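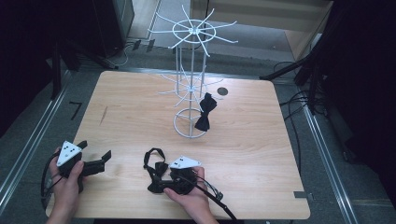 Tuesday, Storndale lab, bow tie hanging, both hands

Carried on with the hanging task on the wire rack. The aim is still the same: take a bow tie by its neck strap, open the loop, put it over one of the hooks and let go. Demonstrations are done with the hand-held grippers, then the Aris policy is trained on the gripper paths and finger widths only. No arm in the loop at this stage.

Set at the start of today: 3426 clips in total across all the hanging objects, of which 499 are bow ties. After throwing out the ones with tracking drops we have 258 bow tie clips that I would trust. That is a poor return. Most of the losses come from the left hand, when it goes behind the rack and the plate on top turns away.

Changes made this morning:

Rack stays in one spot and gets turned by hand between clips. Before, we were sliding it about the table as well, and the policy seemed to learn the table position and ignore the hooks.

Bow tie picked up by the right gripper close to the strap, so the loop stands open by itself. Picking up by the folded fabric leaves the loop to drop shut and the left hand then has to fish for it. I have marked the old fabric grasps in the Org sheet so they can be left out or put back with one switch.

Left gripper waits open until the loop is near the hook. It used to hover and twitch, and the twitching came through in the rollouts.

Lower tier first. The lower hooks are white against pale wood and I expected them to be the harder ones to learn, so they should get the larger share of clips. Upper tier this afternoon if time allows.

Replay check against the held-out clips, trained on strap grasps only, 100 replays: the loop centre comes in nearer to the hook tip than with the mixed set, and the spread is narrower. The end of the movement is still bad. The predicted path stops short and opens the fingers before the strap has passed the upturned end. I think this is the demonstrators (me included) letting go early and relying on the strap to swing on. Will slow the last part down and hold for a second before opening.

Tried the Brovetti smoothing on the width signal. It takes out the chatter but also blurs the release, so I have switched it off for the last part of each clip and kept it for the rest.

Cables: the right one drags over the forearm on a long reach. Tie it back further up before the next session.

To do
- redo the early-release clips with the hold
- second object type on the same hooks, same grasp rule
- compare one tie on the rack with a bare rack, keep separate labels
- ask whether we can have a darker cloth for the table, or leave it as it is and accept the lower tier being hard

Afternoon: recording from 2 pm, strap grasps only.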